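Subject: Re: [miranda-residents] Covered area at Clomow school, what was decided

Hi all,

A few people asked for notes from the council session, so I've typed up what I have. I missed the first part, so Daiane may need to fix some of it.

Council agreed to put $2000 towards the design work for the covered assembly area at Clomow Public School. The rest has to come from the state grant round that opened in April. Sternden, the builders who did the library ramp, have been asked for a revised quote because the first one left out the drainage.

The roof will now cover the whole assembly area and the path to the canteen. The stage stays at the northern end. Seating is for 80, with standing room behind. 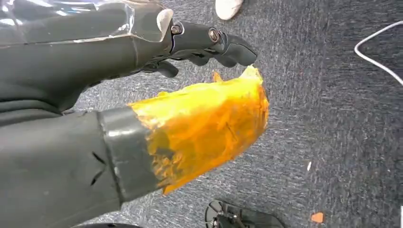
Still to be settled

Whether the gate on Trernodari Road stays open after hours. The school wants it locked at dusk. The dance group and the seniors' choir both use the grounds in the evening and would need a key.

Who pays for the lights. Council's position is that lighting is a school cost. The principal's position is that if the public is using the area at night then it's a shared cost. They went back and forth on this and it was held over.

The two gum trees near the fence. One is staying. The other is waiting on the arborist's report. 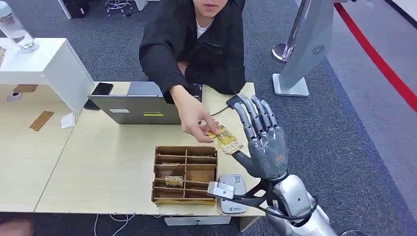
Luana Moura
List moderator, Miranda Residents' Group

On 30/05/2019, Daiane Tavares wrote:

> Does anyone know if the roof is going over the path as well? The
> plan on the noticeboard shows it stopping short of the canteen. My
> two get soaked every time it rains at lunch and I'd like to write
> to the council about it before they sign anything.
>
> Also, is the dance group still allowed in on the old booking form
> or is there a new one? Ours has run out.
>
> Daiane

Daiane, the path is in. The noticeboard plan is the old one and the office said they'd swap it over. You could still write in, as the canteen end is the part most likely to be trimmed if the quote comes back too high.

On the booking form, there is a new one and it's three pages long. You fill in the first page and the last, and the middle one is for the office.
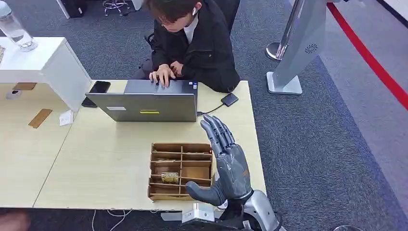

They want it handed in at the front desk with a copy of your insurance certificate. Emailed forms were going missing, so they've stopped taking them. If your group already has a booking for this term you don't need to do anything until it runs out, but yours has, so you'll need the new form before your next practice.

If anyone has the arborist's phone number, please send it to me off list.

Luana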